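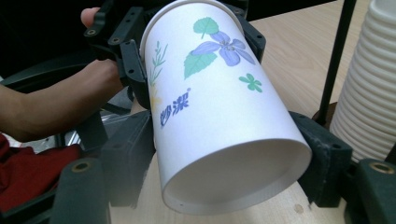

Repairing Dings in Foam Surfboards: A Comparison of Two Resins

Project report, second year, Materials Workshop course

1. Introduction

Our group had two members, and both of us learned to surf only after we came to this school. The beginner boards at the Laltasari surf club are used by many students, and they get small cracks on the rails and the nose almost every week. When water enters through a crack, the foam takes it in and the board becomes heavy. The club asked our course if a cheap repair could be done by students. We decided to compare the two resins that the local shop, Kovach, sells for this purpose: a polyester resin and an epoxy resin.

2. Boards and materials

The club gave us 19 damaged boards. Most of them have a polyurethane foam core with a polyester skin, and the others have a polystyrene core. We learned in the first week that polyester resin melts polystyrene foam, so those boards could be repaired only with epoxy. For this reason our comparison uses only the polyurethane boards. The polystyrene boards were repaired too, but they are not in the results.

We also used fiberglass cloth, masking tape, sandpaper in three grits, mixing sticks and paper cups.

3. Method

Each board was dried in the storage room for two weeks with the cracked side down. Then we cut away the broken glass, sanded the area and filled the hole with resin and filler. Over the filler we put two layers of cloth, the second a little larger than the first. After curing we sanded again until a finger could not feel the edge.

The epoxy was weighed on a kitchen scale. With the polyester we counted the drops of hardener, and this was our weak point. One batch became hard in the cup before we reached the board — we had put in too much hardener, and the room was warm that afternoon.

To test the repairs, the boards went back to normal use in the club. We weighed every board before and after each session at Nerkska beach. A board that gained weight was taken as leaking.

4. Results

Both resins closed the cracks well at the beginning. By the end of February, two of the polyester repairs were leaking, both on the rail near the tail. None of the epoxy repairs leaked. The heaviest board in the test weighed 2,604 grams, and it is a short one for children.

The polyester was easier to sand and its color was closer to the old skin. The epoxy needed a full night to cure and it stayed a little yellow.

5. Discussion

We can not say that epoxy is always better, because our number of boards is small and we made mistakes with the hardener. The leaking repairs were also among the first ones we did. For a club with beginners we would still choose epoxy — it works on both kinds of foam, so a student can not pick the wrong can.

If another group continues this work, we suggest asking the Patrício workshop for its old rail templates. Our own cardboard ones became soft after a few days, and the shape of some rails is not exact.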